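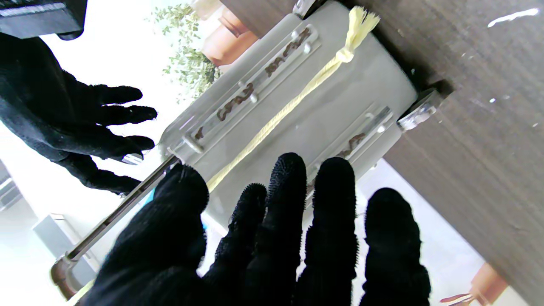

2020-10-21

Got in early and started the suitcase runs before the building warmed up. The plan was 60 attempts with the old grasp scoring and 60 with the new one, same start positions, same order. Finished the first set by lunch and the second a little after four.

Old scoring: 43 good lifts out of 60. I haven't gone through the second set properly, so no number for it yet. I want to watch every wrist clip before I write anything in the results sheet. In February I trusted the automatic labels and had to throw out 115 of them, and I'm not doing that again.

A few things I noticed while they're fresh. The rope matters more than I expected. When the fingers come down across it, the planner treats the rope as part of the shell and sets the contact too high. The raised channels on the shell give a decent edge to push against, but the clear plastic strips give the depth map trouble, and it fills in nonsense there. Afolabi says to mask them by hand for now. I would like to try the two-view method first, with one hand holding still while the other moves and looks.

Somtochukwu Okonkwo came by from the Flemevville group and asked why we keep the gloves on. I said the knit grips better on hard plastic, then realized I have never measured it. Wrote it on the board. Bare fingers against gloved, same object, maybe next week if the arms are free.

Voltatico sent the new driver for the left wrist. I did not install it. Changing it between the two sets would have spoiled the comparison, and I'll want a day to check the timing anyway. The left hand is still slow to open fully, and I marked the attempts where that might have affected the score.

Jorier wants a draft of the method section. I have 400 words and most of them are about calibration. Need to explain how we decide what counts as a lift: both hands in contact, clear of the table, held until the timer ends. The hold time is still not written down anywhere except in the code.

Clips are copying to the second drive. Start with attempt one tomorrow and go in order.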